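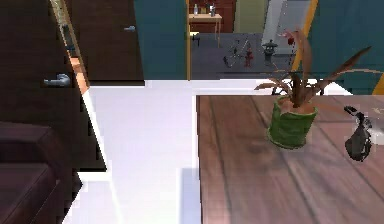

1/11/20
Turnstile bench, away-end readers, Clalten

Picked up where the September notes stop. The open item is the stall at the away gates: the reader beeps, the lamp goes green, the arm stays locked, the fan pushes, the steward waves the next one over and the count is off by one for the rest of the night. Clalten had it on both gates of the Auer end. Home gates run the same firmware and have never reported it.

Setup. One full-height unit, one Conano reader on the bench supply, the release solenoid out of gate 2 with its original harness. Kernura running locally with a copy of the ban list and the ticket allocation from the last away fixture. 592 tickets in that allocation, all barcode, no cards. Network off for the first run, on for the second.

Run A, network off. 1000 scans, cycled through the allocation with the used flag cleared between passes. Every scan gave lamp and release. Solenoid warm to the touch by the end, within what it should be. No stalls.

Run B, network on, ban list lookup live. Same tickets, same order. 30 stalls. In every one the lamp went green and the release line never moved. Log shows the accept message arriving and then a second message for the same ticket before the arm would have dropped. The second message is a status refresh from the lookup and carries the field "hold" with no value in it. The reader treats an empty hold as a hold. The lamp has been set by then and is not cleared.

So the lamp and the arm are taking orders from two different places. Lamp follows the first message. Arm follows whichever came last. Wrote this on the board and circled it.

Why the away end only: ban list lookup is switched on for away allocations and for nothing else. The home side is matched at point of sale, before the ticket is issued. The clubs wanted the away side checked at the gate as well, after the trouble with tickets passed on in the parking lot. Reasonable request, but it means the lookup happens while someone is standing in the turnstile, and the reader was never specified for a second message.

Checked the obvious alternatives so they can be crossed off.

Supply sag: scope on the rail through all of Run B. Flat.

Harness: swapped for new, repeated a short stretch. Stalls still there.

Dirty barcodes: the stalls don't follow the ticket. Same ticket stalled on one pass and went through on the next.

Solenoid: released clean every time it was driven. It simply isn't being driven.

Timing. The stall needs the refresh to land in the gap between accept and release. With a quick lookup the refresh comes first and everything behaves. With a very slow one the arm has already dropped and the late hold does nothing. It is the middling case that bites, and that fits what the stewards wrote down: fine when the gates open, bad in the last stretch before kickoff, fine again once the match is on. Queue load pushes the lookup into the bad window.

The worse possibility, which I would like somebody other than me to look at: a real hold that arrives late. Person on the ban list, ticket valid, accept goes out, arm drops, hold turns up after they are through. Tried it with a dummy record. Arm released, lamp green, alarm at the control desk came up afterward. The desk gets told, but the person is inside. I don't know if this has happened at a match. The logs at Clalten are kept by gate event and the late messages are thrown away, so the old data won't say.

Options as they stand.

1. Reader ignores an empty hold. Small firmware change. Cures the stall, does nothing about the late hold.

2. Kernura withholds the accept until the lookup has come back. Cures both. Slows the gate, and if the network drops the gate stops. Would need a timeout and a decision about what the timeout means, open or shut. That is for the club and the police liaison to settle, we should not pick a default for them.

3. Download the ban list to the reader before the gates open and match locally. Cures both and keeps the speed. Storage is fine. Late additions on match day would be missed unless it is pushed again. Data protection people will want to know what is sitting on the reader overnight.

I favor 3 with the firmware change from 1 included anyway. An empty field should never lock an arm.

Built a test firmware with the change from 1 and repeated Run B in full. No stalls. Dummy ban record with a prompt hold: arm stayed locked, lamp red, desk alarm. Dummy with a late hold: same as before, gets through. As expected.

Side findings.

The count in Kernura goes up on accept. It should go up on arm rotation. This is why the Auer end never reconciles with the head count. Separate ticket raised.

The lamp cover on this unit has a crack at the lower screw. Old damage. Replace before it goes back.

The steward override key releases the arm and writes nothing to the log at all. If stewards have been using it to clear stalls, that is a second source of the bad count. Ask Clalten how often it gets used and don't make it sound like an accusation.

To do
Write up the late hold separately and send it ahead of the rest.
Ask Conano whether the reader can be made to queue messages per ticket. Last answer was about a different model.
Repeat Run B with both gates on one switch. Only had one unit on the bench today.
Try a card as well as a barcode, the season ticket people will ask.
Ask for the late messages to be kept in the log from the next home match on.

Bench left powered down, test firmware still on the reader. Label is on it. Do not ship that one.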